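Plivus project, notes on our house rules, 03/08/2026

When we began, all we really wanted was to pick fruit out of a basket, and the rules (Drandale's sheet, mostly) felt like homework on top of homework! We kept three in the end: slow near the rim, fingertips checked before each run, and hands off the table while the arm is live.

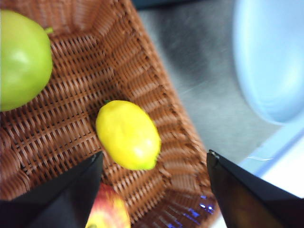
Sikell wondered whether "slow" meant anything without a number beside it, and that was fair, so we wrote in a limit of up to 50 mm per second.

The start position got its own line in July, with the fingers together and pointing at open table, well clear of the basket.
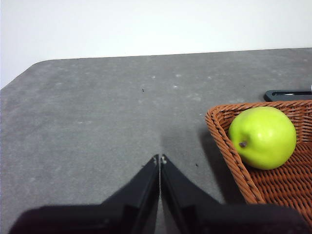 *Minttu Nurmi*

I would still like the log sheet to be shorter, but all 113 runs are in it.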